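Sat 22 February
Workshop notebook, pool toys and swim aids bench

Continued the kickboard and arm float work for the Flellow swim school. I write it in full this time, as the last entry was only keywords and on Thursday I could not read my own meaning in it.

State at the start of the day. The small kickboards, second version, were cut and sanded and had their two coats of sealer. The arm floats from Raltov arrived, 145 pairs, and I opened three boxes to check. The valves are better than in the November delivery. On the old ones the cap did not sit flush and the edge scratched the child's skin under the arm. The new ones sit flush if you push them with the thumb, but if you push them with the flat hand they come back up a little. The teachers will push with the flat hand, I am sure of it, so this must be written on the card which goes in the box.

Float test in the tank. Board A (old shape) with the sandbag of 2 kg on the front third: nose goes under, water over the top. Board B (new shape, wider front) with the same bag: nose stays up, the back end lifts slightly. With the bag in the middle both are fine. I repeated it with the board turned upside down, because beginners will not look which side is up. Board B upside down is worse than I hoped. It rocks to the left, always to the left, so I suspect my cutting and not the shape. Must measure board B on both sides before I say anything to the school.

Foam weight before tank 396 g. After one hour under water, wiped with a cloth: I forgot to zero the scale, so the number is not valid and I do not write it here. Repeat on Monday with a dry board, not the same one.

Arm floats, pressure. Blew up six pairs with the hand pump at nine in the morning and left them on the shelf over the heater. At noon they were very hard, and one seam showed a white line when I bent it. Moved them to the cold side of the room and at three they were soft again. So the instruction "inflate until firm" is not good enough if the floats are filled in the changing room and then go into a cooler pool. They will be too loose in the water. Better: fill them at the pool side, put them on, let the child stand in the shallow part for some minutes, then check again with two fingers between float and arm. I will propose this wording.

A thought about what we are making all this for. The school asked for aids that the child can leave behind after a few weeks. The arm floats hold the body upright, and upright is the wrong position for swimming. A child who spends a whole season in them learns to run in the water. In the small group last autumn, the children who changed early to the board put their face in the water sooner, but the group was small and the teacher was very good, so I do not make a rule from it. I only want that the card says clearly the floats are for the first lessons and for getting used to the water, and that an adult stays within arm's reach the whole time. A float is not a safety device and the card must say so in large letters.

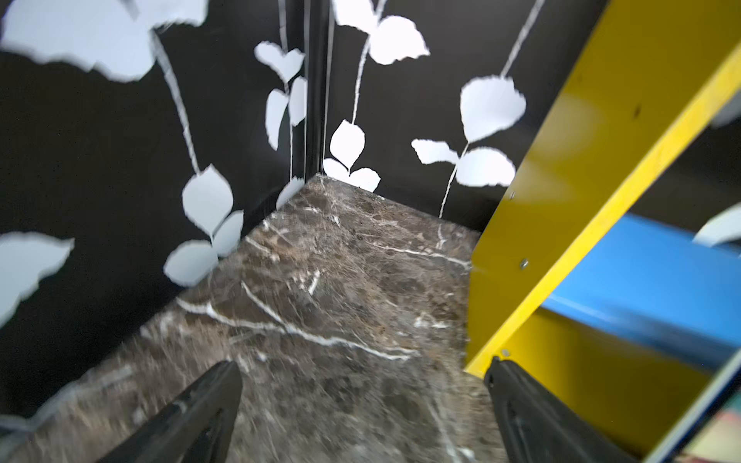 Colours. Parisi sent the samples for the board covers: yellow, orange, and a light blue that I like very much on the table. Put all three in the tank and looked from the far side of the room. The light blue disappears almost completely. Orange is best, yellow is good when the lamp is on and less good when it is off. I have crossed out the light blue. The school will be disappointed because it is the colour of their caps, but from the pool edge the teacher must find the board and the child with one look.

Glue. The Dranora glue for the edge strip held on four boards out of five. The fifth opened at the corner when I pulled with moderate force. I think I did not clean the dust there. Order number for the next tin is 1431, written also inside the cupboard door.

To do:
- measure board B, left and right edge, three places each
- new water uptake test, zero the scale first
- card text, large letters for the warning, then the part about the pool side check
- ask Raltov if the cap can have a small tab, so that one feels when it is closed
- change the tank water, it smells
- send orange and yellow to the school, keep the blue here

The tank lid is drying against the wall, please do not put anything on it before Monday.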